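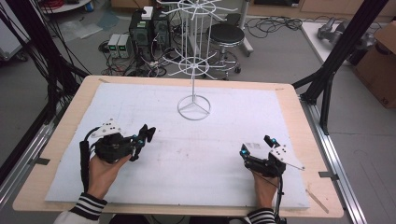 **Call for participants: student project on hand-held grippers and everyday objects**

2nd July

The robotics club at the Skomitz technical school is looking for participants for its project Votix. We want to build an open collection of short recordings in which people do simple table tasks with two hand-held grippers, and later our students will use it to train the arms for the autumn competition. The project began in April and until now we have 3,871 recordings. They were made almost only by club members, and this is a weakness. We all learned from each other and we all move in the same way.

You do not need to know programming. You do not need to be a student of our school. We are glad to have people who work with their hands in some other field, such as sewing, cooking, bicycle repair or shop display, and also people who have never held a tool like this.

**What you will do**

You sit or stand at a table and hold one gripper in each hand. The grippers open and close with your fingers. You receive a task card, you do the task, you put everything back to the start position, and you do it again. The tasks in this round are with display stands and hooks:

- hold a stand steady with one gripper while the other turns the wheel
- hang a light object on a hook and take it off
- lay the stand down and set it upright again
- move the stand to a marked place
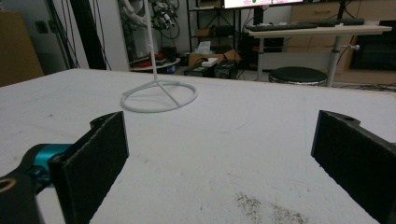 One session takes up to 100 minutes, with a break when you ask for it. The first part is practice and is not kept. Please do not try to be fast. A recording where you miss the hook and try again is also useful for us, and we ask you not to stop in the middle when this happens.

**Who can apply**

- You are 16 or older (under 18 we need a signed form from a parent).
- You can hold a tool in each hand for several minutes. The grippers are not very heavy, but after some time you feel them in the wrists. If you had a wrist or shoulder injury, write this to us before and we will find a shorter set of tasks.
- You understand simple instructions in English or German.
- You agree that the recordings can be shared with other school clubs. Your hands and sleeves are visible in them, and your voice is not recorded.

Left-handed people are especially welcome. We have 13 places in this round.

**What you receive**

We can pay your bus or train ticket, and there is lunch from Aydoğan, the bakery next to the school. Every participant also gets a certificate with the number of hours, which some schools accept as practice time – please ask your own school first. We cannot pay a wage. After your session you may stay and see how the students work with the data, if you like.

Our goal is 2,000 new recordings in this round. If there are more applications than places, we will choose so that the group is as mixed as possible in age and experience. The others stay on our list for the next round.

**How to apply**

Write a short message to the club through the contact form of the school, with the word "Votix" in the subject. Please include your age, which hand you write with, what kind of handwork you do (if any), and whether mornings or afternoons are better for you. We answer every message, but during the school holidays it can take longer than one week.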